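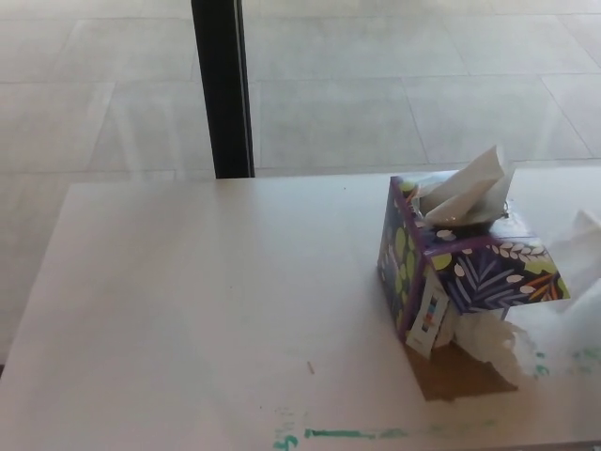

Chibuzor Nwachukwu had been saying for a long time that a box of tissues ought to look like something you'd leave out when company comes, and that the only reason people hide them on top of the refrigerator is that most of them are so dull. A lot of us at Juhl felt the same way, and we are delighted to have something to show for it.

UKLEY, Aug 2, 2023 – Juhl, the household paper company, today introduced Merex, a cube-shaped box of facial tissues with a botanical print that runs across its sides. It goes on sale this week in the Juhl store on the Ukley market square and at all Sandilico home goods stores.

The print has a dark purple ground, and the leaves get to be as bright as they like on top of it. There are rounded leaves in a light, limey green, pale lavender fronds that look a lot like ferns, small white ovals, and little touches of orange and yellow. Turn the box a quarter turn and you get a different part of the garden. We have had them on our own desks since spring and people keep turning them!

"I drew far too many leaves," said Þórey Damgaard, the pattern designer at Juhl. "My first sheet had a whole hedge on it, with berries, and a snail I was very fond of. The snail had to go. When you print that small, he looked like a smudge. The fern stayed because it can be large on one side and just peek around the corner on the next, and I wanted the corners to be worth looking at too."

Damgaard worked on the print through the winter, starting in December, when there was very little green to look at in Ukley. She drew from pressed plants, from a neighbor's greenhouse and, for the round leaves, from a potted plant in the Juhl break room that has since doubled in size and been moved to the stairs. The colors took longer than the drawing did. An early version had a cream background, and it was pretty, but it disappeared on a pale tabletop. The purple was tried on a Friday afternoon mostly out of curiosity, and by Monday all the other test boxes had been put away.

The shape got the same kind of attention. A cube takes up less room than a long flat box, so it fits on a nightstand next to a lamp and a glass of water, or on the corner of a desk where the long kind always ends up under a pile of mail. The tissues come up through an oval opening in the top, one after another, with the next one standing ready in a peak. Each box holds 90 tissues. 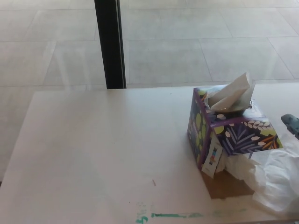 Before settling on the final version, Juhl gave test boxes to 306 households in and near Ukley and asked them to use the tissues as they normally would. They were also asked to write down where the box ended up. Kitchens did very well. So did hallways, home offices and the shelf by the piano. One family kept theirs in the sewing room and wrote back that the orange sprigs matched a spool of thread exactly, and enclosed a piece of the thread.

"My favorite part was reading those cards," said Bent Bisgaard, who ran the home trial for Juhl. "We asked a pretty plain question and got letters. People told us about hay fever, about toddlers, about a grandmother who won't have anything brown on her table. Quite a few complained that our first opening was too tight and the second tissue tore when you pulled the first one. They were right, and we changed it."

The reworked opening is a little wider, with a thin film around the slot that holds the next tissue up. Juhl also changed the fold after the trial so that the first tissue is easier to start, a small thing, but one that came up on card after card. The tissues themselves are plain white and have no added scent.

Sandilico stores will stack Merex at the front of the home section through the end of the month. "I put one by the register on Monday to see what would happen," said Trevor Yeoman, store manager at Sandilico in Ukley. "I had customers asking what it cost before I had a price for them. Then they wanted to know if there was wallpaper." (There is no wallpaper. Þórey has been told about the question and looked very interested.)

To celebrate the launch, Juhl is giving 1,000 boxes to schools, waiting rooms and reading rooms in the Ukley area. Any teacher, clinic or library can ask for a carton by stopping in at the Juhl store or calling the front desk, and cartons will go out in the order the requests come in. Of these, 300 boxes are being held for classrooms and will be ready for pickup before the first day of school.

The Juhl store will also have Damgaard's original drawings up on the back wall during opening hours, including the hedge, the berries and the snail. Visitors are welcome to bring children, and there will be paper and green pencils out for anyone who wants to draw a leaf.

Merex is sold as a single box or in a pack of three. Both are in stores now.

About Juhl
Juhl makes facial tissues, napkins and kitchen paper for homes in Ukley and the surrounding towns. Its design room, store and front office share a building on the market square.

Press contact
Hafþór Blöndal
Press Office, Juhl, Ukley
Sample boxes and larger prints of the Merex pattern are available to newspapers and magazines on request. Please tell us your deadline and we will do our best to meet it.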